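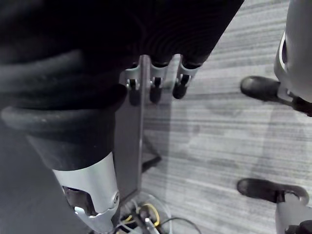
Ticket 574: Hot water goes cold mid-shower, second-floor bath, Brimcombe
Status: closed, then reopened, then closed by someone with more optimism than me
Unit: Sandden tankless heater, gas, in the hall closet

Reported problem
Tenant gets a few minutes of good hot water, then a long cold stretch, then hot again. Tenant describes this as "character building." Kitchen tap on the same heater does it too, but less often. No error code on the display, which would have been too easy.

Step 1. Checked the set temperature. It was at 120, where it belongs. Turned it down and back up anyway, as is tradition. No change.

Step 2. Cleaned the inlet screen. Got out a pinch of grit and one curl of pipe tape, probably from the last person who fixed this. Flow improved. Temperature did not.

Step 3. Ran the bathroom sink alone at a trickle. Burner lit, dropped out, lit again. Opened the faucet all the way and it held steady until I got bored. 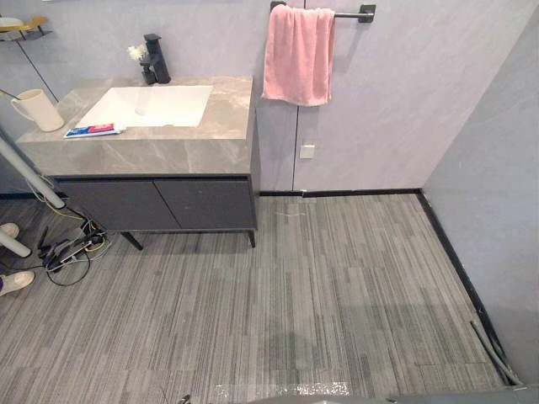 Step 4. Called Bunting support. On hold for 50 minutes. Was told to clean the inlet screen. Said I had. Was told to clean it again. I did not.

Step 5. Flushed the heater with vinegar, pump and two hoses, 88 minutes by the kitchen timer. What came out looked like chowder. The manual says to do this every year. The tag on the unit says it was last done in December and declines to name which December.

Step 6. Swapped the flow sensor. Part came from the Prudthorpe counter, who had one left and priced it accordingly. Old sensor's little wheel was stiff with scale.
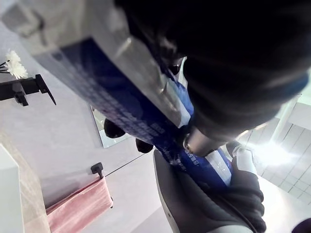
Step 7. Retested. Shower ran hot for the whole test, sink at a trickle now stays lit. Kitchen tap fine.

Notes
Quote for a new heater was 2,000 before labor. Filed it under fiction.
Reopened at 7:15 a.m.: "water now too hot." Set to 115. Closed.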